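Faux flowers for people who think they hate faux flowers
Speaker notes, Fellulside craft evening, November 19, 2022
Zeeshan Ansari

(Wait for the chairs to stop scraping. Water bottle. Glasses.)

Hi everybody, I'm Zeeshan, and I've been arranging fake flowers for 20 years, which is longer than I've done anything else except eat breakfast. I've got 39 slides, but don't panic, most of them are just one word, and I skip the ones I don't like anymore.

Quick show of hands, who has a vase of artificial flowers at home that hasn't been touched since the day it was set down? (Pause, put my own hand up.) Okay, good, lots of us. Tonight is for those vases.

I want to start with the table, before we touch a single stem. When I first taught this at Talpur I let people work straight out of the bag, and it was chaos. You pull one stem, four come with it, a leaf pops off and rolls under the radiator. So now I lay everything out first. Every stem flat, spread around the edges of a mat, with the middle left clear for working. It feels fussy for a minute and then you'll never go back, I promise!

A plain mat is best. I like a green or a gray, something quiet, so you can see the color of each bloom properly. Please don't do this on a patterned tablecloth. I did it once on my aunt's strawberry one and lost a whole sprig of berries.

(Next slide. Sip of water.)

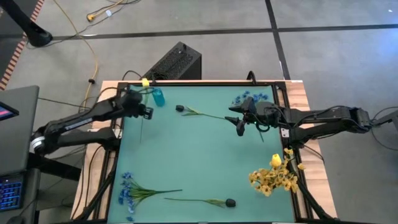
Now, once it's all out flat, you want to look at the stems before you look at the blooms. I know, I know, the blooms are the fun part. But the stem decides how tall a thing stands and which way it leans, and with tulips that's most of the look. A real tulip flops around a bit. A fake one comes out of the box stiff as a pencil, so give it a bend with your thumbs, low down first, then a softer one up near the head.

(Demo: bend one slowly, hold it up, turn so the left side of the room can see too. Last time I forgot the left side.)

Let's talk about color, and I'm going to stick up for black tulips here. People see them and think Halloween. Put a black tulip next to a yellow one, though, and the yellow wakes right up! Blue is wonderful with both. My one rule is to go easy on the yellow. One is often plenty, a little off center, and let the dark ones do the heavy work underneath.

Small blue blossoms I treat as filler, in bunches. Fan the tops out and keep the stems pinched to a point, so the whole bunch drops in as one piece. If you pull a bunch apart and feed it in sprig by sprig you'll be there until midnight, and it'll look thin anyway.

(If anyone asks about cutting wire stems: real wire cutters, not kitchen scissors. Tell the Fukance scissors story only if we're running early.)

Containers. You don't need anything fancy. A cup works fine for short stems, just put something heavy in the bottom. See-through ones are pretty but they show everything, so tidy the ends or wrap them in a leaf.

Dust! The Flekeo group always asks me this. Soft makeup brush, top to bottom, once a month. For really sad ones, cool water with a drop of dish soap, a quick swish, then lay them on a towel. Try one hidden leaf first, some dyes run.

(Hand out stems now. 300 in the crates, so nobody has to fight over the good ones. Remind them the crates go back by the door.)

Okay, you've got 5 minutes just to lay out and look. No arranging yet, I'm watching you. After that we'll start with the tallest stem and I'll come around to each table.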